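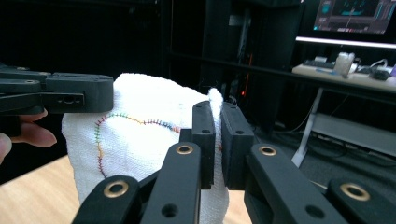

Buying and budgeting for hand-held grippers: frequently asked questions

Last updated Aug 20, 2026. Maintained by Wing-yan Liao, equipment planning, Harham site.

Which items does this page cover?

Hand-held grippers, their spare parts, and the bench goods used with them, such as towels and other soft items. Robot arms and computers go through capital purchasing and have their own form.

Should we order one gripper or two per station?

Two. Most cloth work needs one gripper in each hand, and a station with a single gripper can only be used for simple pick-and-place. Put both on the same order so that they come from the same batch.

What does a pair cost?

The current Otard price is £1412 per pair, including finger pads and one set of pivot bushings. Delivery to Harham is included. Delivery to Lopes is charged separately, so ask Grigoris Politis for a quote before you fill in the total.

Can we print the parts ourselves?

The linkage arms and pads, yes. The bushings are bought in. Printing saves money if you already have a printer and someone to look after it, but allow for assembly time. Stations that printed their own in February spent 19 hours per pair, including two reprints.

How much should we set aside for spares?

£475 per station per year. Pads take most of it. Arms usually break at the bottom links, and these are sold singly. Bushings last longer than pads, but a loose one makes the fingers close unevenly, so keep a packet in the drawer.

Are the pads drilled when they arrive?

Otard pads are. Wurach pads are sold blank or drilled, and the part numbers differ by one letter. Check before you order. Blank pads can't be returned once they have been fitted.

What do we budget for towels and other soft goods?

£117 per station per year covers ordinary use. Get terry cotton in white and in at least one darker colour. Towels with coloured stitching on them cost more, and you should ask for these by name on the form or you will be sent plain ones. Washing is paid for by the site.

Do we need a special table?

No. A plain wooden top is fine for folding and gripping work. Leave enough floor behind it for cables to run to the rack, and keep the keyboard and monitor on a separate desk if there is room. Desks come out of the furniture budget.

Is training included in the price?

No, but it costs your team nothing. Ayanda Molefe runs a half-day session for new operators at Harham. Book it when the order is placed, as the wait can be longer than the delivery time.

Who signs the order?

Your team lead signs anything below the price of one pair. For a pair or more, Orestis Tsolakis signs as well. Send him the quote, the station number and the name of the person who will look after the equipment.

Can unspent money be carried over?

Spares money can, for one year. Soft goods money can't.

Where do broken grippers go?

Return them to the store at Harham with the bushings still in. Usable parts are put back on the shelf and credited to your station.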